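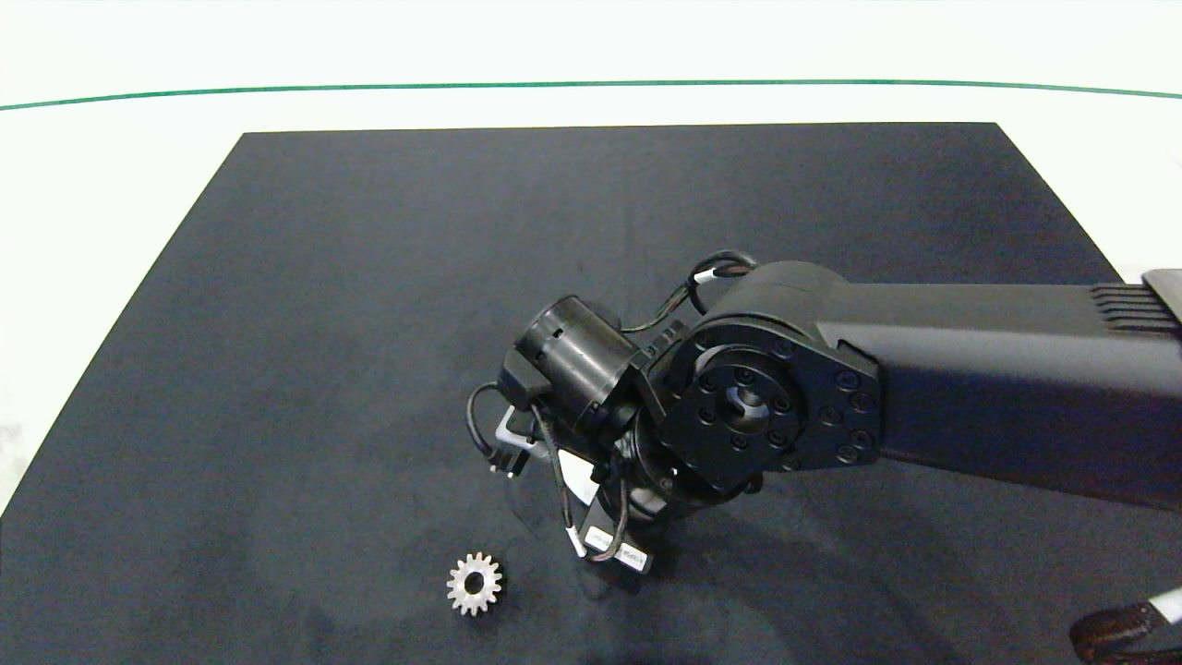 **Who is responsible for the arm during the shift?**

The person who signs the station sheet at the beginning of the shift is responsible for it. This person may be an assembler, an inspector or a team leader, but it is always one name only. If you go to lunch, you write the name of the colleague who takes over, and this colleague signs too.

## 6. Set-up of the gear station and work of the operator

This section is for the people who worked at the hand sorting bench before the Usum station came to the Pudow hall. The mechanical installation is in Section 2 and is done by maintenance only.

### 6.1 What is different from the old bench

At the old bench, one person picked every gear by hand, looked at the teeth, and placed it for assembly. Now the arm does the picking and placing. The looking stays with you. The arm does not know if a tooth has a burr, and it will place a bad gear as carefully as a good one.

Your job title and your pay group do not change with this station. The agreement with Drutaseo, dated 5 January 2026, says this on its first page, and a copy hangs next to the time clock.

### 6.2 Before you start

1. Sign the station sheet.
2. Wipe the work surface with a dry cloth. Do not use oil or spray cleaner on it.
3. Check that no cable is pulled tight when the arm is in the home position.
4. Look at the grip faces of both fingers. If a face is damaged or has metal chips in it, call maintenance.
5. Press and release the stop button one time. The panel must show STOP and after this READY.

> **Caution:** Keep your hands, sleeves and hair away from the arm when the panel shows READY or RUN. The arm can start to move without a sound before it.

### 6.3 Teaching a new gear

Every gear type has its own program. When a new type comes from Anghel, the operator teaches it together with the team leader.

1. Choose **New part** on the panel and type the part number. The first one we taught in the hall was part 429, and you can open its program to see how a finished one looks.
2. Lay one gear flat on the work surface, inside the reach of the arm.
3. Move the arm slowly with the hand control until the gear is between the fingers.

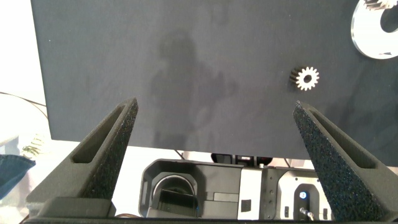 4. Lower the fingers in small steps. Stop when the tips are beside the teeth but do not touch the work surface.
5. Close the fingers at the lowest force. Raise the force one step at a time until the gear does not slip.
6. Save the position. Lift the gear, put it down, and repeat the cycle six times.
7. If one of the cycles fails, delete the position and go back to step 3.

**Note:** Small gears and large rings must have separate programs, also when they belong to the same order. Do not change the opening width inside a saved program.

**Note:** People who sorted by hand for many years usually teach better positions than the technicians. Please write your remarks in the sheet, also when they are short. Grigore Vlad reads the sheets on Mondays and changes this manual where it is needed.

### 6.4 Inspection by the operator

Take gears for inspection only when the panel shows STOP. Turn each one under the lamp and feel the teeth with your fingertip. Put rejected gears in the red tray and write the reason in the sheet.

The first full order on the station was 3,399 gears. The operators asked after it for a chair with a higher seat and a longer pause between batches. Both are now standard, and the pause cannot be made shorter from the panel.

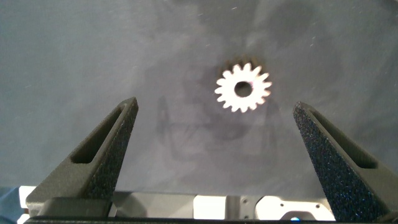

**What do I do if the arm drops a gear?**

Press the stop button first and wait until the panel shows STOP. Then take the gear with your hand, put it in the red tray, and inspect it later with the others. Do not put it back in the same place to let the arm try again. If it happens two times in one batch, call the team leader and do not restart the program alone.

### 6.5 End of the shift

1. Let the arm finish the cycle and send it to the home position.
2. Open the fingers completely and switch the panel to STOP.
3. Write the number of rejected gears in the sheet.
4. Tell the next operator personally if a program was changed.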